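molbyfan
Anyone seen Blomqvist yet? Swedish thing, whole film set on a night ferry, strikers and police stuck on the same boat. Caught it at the Cludcombe, 80 of us in, dead silent by the end.

ferrous_k
Saw it. Overrated tbh. Birger Tangen shouts for two hours and we're meant to think its acting.

molbyfan
Disagree, hes brilliant in the car deck bit. The long take, no music, just him and the young copper

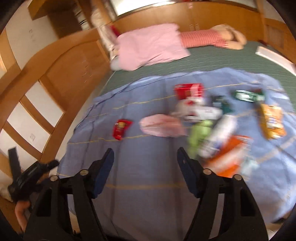 and then the lights go. Best ten minutes I've seen all year. Second half does sag, fair enough.

tilda_w
With ferrous on this one. Subtitles were a mess too, half the radio chatter not translated. Is it out on disc?

ferrous_k
November I think. Fellov are doing it, 3,000 copies, then thats your lot.

tilda_w
3,000?? Will be gone in a day. Does it have the longer cut?

molbyfan
Not sure. Hope so, the festival verison had more of the captain. Preordering anyway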